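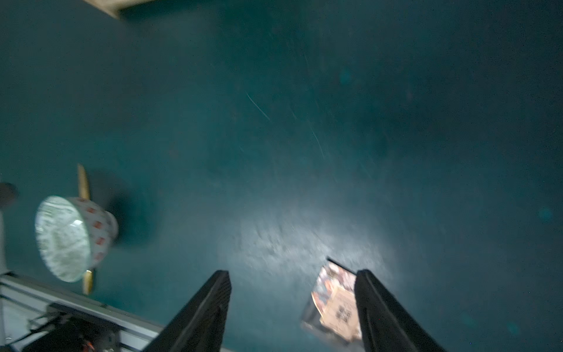 Superficies de trabajo: lo que dice un arañazo

La superficie verde azulada es ya un fondo habitual en talleres, zonas de preparación de pedidos y mesas de embalaje. Se elige por una razón práctica: el tono oscuro y frío contrasta con el cartón, de modo que una caja plana se localiza sin esfuerzo aunque quede en ángulo y con la cara impresa hacia arriba. El mismo color tiene un coste. Cualquier roce se vuelve una línea clara y el polvo fino forma un moteado que a media distancia se confunde con desgaste.

Conviene separar tres fenómenos. El primero es el polvo depositado, que se retira con un paño de microfibra apenas humedecido. El segundo es la raya superficial, una traza pálida y delgada que no se nota al pasar la uña. El tercero es el surco, que sí se nota y acaba reteniendo suciedad. Dos rayas en dirección parecida suelen apuntar a arrastre repetido de objetos, aunque el diagnóstico solo es fiable con la superficie limpia.

La luz como instrumento

Una mancha de luz concentrada aclara el verde hasta un gris azulado y saca a la vista el grano que la iluminación general disimula. Para inspeccionar resulta útil; para trabajar, bastante menos. El manual interno de Ositz, empresa dedicada al acondicionamiento de almacenes pequeños, recomienda revisar cada plano de trabajo con una lámpara orientable colocada a 40 centímetros, primero en vertical y después rasante. La luz vertical muestra abrasión extendida. La rasante distingue la raya del surco.

Envases planos y piezas redondas

Los envases de cartón con impresión a varios colores plantean un problema distinto: la tinta se transfiere y se raya antes que el soporte. La norma de mesa es levantar, no arrastrar. Una caja plana se toma por el canto y se deposita completa, sin apoyar antes una esquina.

Los cuencos dan más trabajo. Un cuenco volcado de lado apoya en muy poca superficie, rueda con un golpe leve y concentra el peso en el borde. Si el material es duro, ese borde marca. En el sistema Flondometti de organización de mesas, los recipientes redondos se guardan boca abajo y en una zona propia, separada de los impresos por una franja libre de 5 centímetros. La franja parece un derroche en mesas cortas - lo es, en parte - pero reduce los contactos laterales.

Mantenimiento

La rutina que aplica el taller Mateos es breve. Aspirado con cepillo blando al terminar la jornada, paño húmedo con jabón neutro 2 veces por semana y secado inmediato. Quedan excluidos los estropajos, los polvos abrasivos y los disolventes, que igualan el brillo de la zona tratada y dejan un cerco más visible que la marca original. Las rayas superficiales no se reparan.

Para los surcos hay dos salidas: girar la lámina, si es reversible, o cambiarla. Takberg vende la suya cortada a medida bajo la referencia 828, con ambas caras utilizables. Antes de colocarla se deja extendida una noche para que pierda la curvatura del rollo, y se fija solo por las esquinas.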